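Covering a cutting and pressing table: canvas, wool or felt?

Sewing Rooms and Storage > Tables and Surfaces

plainhem
Original poster
I have a secondhand Tradholm table that I use for cutting and for pressing small pieces. The top is bare and the finish is going cloudy where I've been lazy and ironed on a folded towel. I want to put a proper cover on it. The plan is batting underneath, fabric on top, and staples on the underside.

Questions:
Cotton canvas or something else for the top layer?
Is it OK to have a seam? The table is wider than any canvas I can get locally.
Does the color matter? I sew mostly light cottons and some linen.

I've read the older threads, but most of them are about ironing boards and the boards are all narrow enough that a seam never comes up.

bobbin_tray
Cotton canvas. Wash it hot twice first and dry it hot, or it will shrink when you steam on it and pull the staples. Mine lifted along one whole side the first winter.

Batting has to be all cotton too. Polyester batting melts or goes flat and crunchy.

oldselvage
I'd skip canvas and get wool. A wool mat holds heat and the fabric doesn't slide. You can lift it off when you want to cut. A stapled cover means you can't use the table for anything else without taking a screwdriver to it.

bobbin_tray
Wool smells when it's damp and it costs a lot at that size. OP said the whole table.

oldselvage
It smells for a few weeks. Then it doesn't. And I didn't say one mat for the whole table, I have a small one at the end and the rest is a cutting mat.

plainhem
I do want the whole table. I lay out curtain panels on it and move the iron along. I did look at wool and the price for that size was more than I paid for the table.

needlecase_north
Seams are fine if you put them where you don't press. Join two pieces and set the join off center, nearer the back. Press the allowances open and trim them down, or you'll get a ridge that prints onto whatever you're ironing. Topstitching makes the ridge worse. I did it that way the first time and had a line across a linen skirt that took a lot of steam to get out.

30 wt thread is too thick for this. Use ordinary cotton thread.

tapeandchalk
Don't agree on the seam. However flat you get it, you'll find it with a rotary ruler or a light silk. Order extra wide canvas and be done with it. Mosquera carries it and will cut by the yard.

needlecase_north
Mosquera has natural and black in the wide roll and no other color, last I looked. If OP wants a color it'll have to be seamed. I've had a seamed cover for years and I work around it.

tapeandchalk
Natural is the best color for pressing anyway. You can see scorch marks and you know the dye won't come off on your work.

plainhem
So now the color question. I was going to go with a mid blue or green. White thread and pale cotton disappear on natural canvas and I'm forever patting around for pins and snips.

bobbin_tray
Test it. Wet a scrap of white cotton, lay it on the colored canvas, and hold a hot iron on it for 10 seconds. If anything comes off on the white, wash the canvas again and repeat. I had a red that never stopped bleeding. It's a tote bag now.

plainhem
Good test, thanks. What weight of canvas? The numbers confuse me.

bobbin_tray
Numbered duck goes backward, so a higher number is lighter. Number 10 is good for a table. It folds around the corners without a fight. The heavier ones won't lie flat at the corners and you need a bigger stapler.

oldselvage
7 oz is plenty if you have decent batting. People overbuild these things. The cover is going to get scorched and stained and you'll replace it, so buy the cheap one.

bobbin_tray
7 oz wrinkles under the iron when you push it. I've had both.

oldselvage
It wrinkles if you don't pull it tight before stapling.

warp_and_wait
Coming at this from the quilting side. I used Warine cloth for mine, the plain one sold for slipcovers, and it's held up. It has some tooth to it, so the quilt blocks stay where I put them. Check the label because they do a blend as well and the blend goes shiny under heat.

Two layers of batting. With one I could feel the edge of the table boards through it.

plainhem
Two layers of batting won't make it too soft for cutting?

warp_and_wait
You put the cutting mat on top. It gives slightly. I don't notice it with a rotary cutter. I do notice it if I'm tracing with a pattern wheel, so I do that in the kitchen.

tapeandchalk
I would notice it. A mat on a soft surface bends and the blade skips. One layer, and sand the board edges if you can feel them.

needlecase_north
Agree with tapeandchalk on this one. One layer.

plainhem
Okay. I'm going with number 10 canvas in a color, one layer of cotton batting, and a join set back from the middle. I'll pick up the canvas when I'm in Pratidport, because the shop by the ferry lets you handle the bolts.

One more thing. Staples or elastic? A drawstring would let me wash it.

bobbin_tray
Staples. Elastic creeps every time you drag something heavy across it and you spend your time tugging it straight.

warp_and_wait
Drawstring for me. I wash mine every January and it goes back on in a few minutes. Cord in a casing, pulled hard, with a cord lock under the table. It creeps a little. I'd take that over a dirty cover.

oldselvage
Or get a wool mat and have none of these problems.

plainhem
Noted, oldselvage.

needlecase_north
If you go with the drawstring, cut the canvas with more overhang than you think. You need enough to get well under the edge all the way around or it rides up at the corners.

Also let us know how the dye test goes. I've been wanting to get away from natural myself and would like to hear which colors behave.

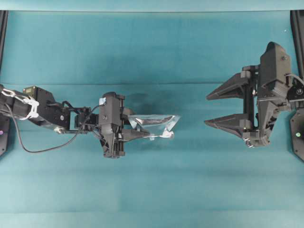
Thread reading time: 7 min

tealcover
Teal over here, with a seam running across the width. The seam is faint on that color and I'd pick it again. White thread is easy to find on it. I did the wet scrap test on mine before the cover went on and the second wash cleared it. Staples, for what it's worth.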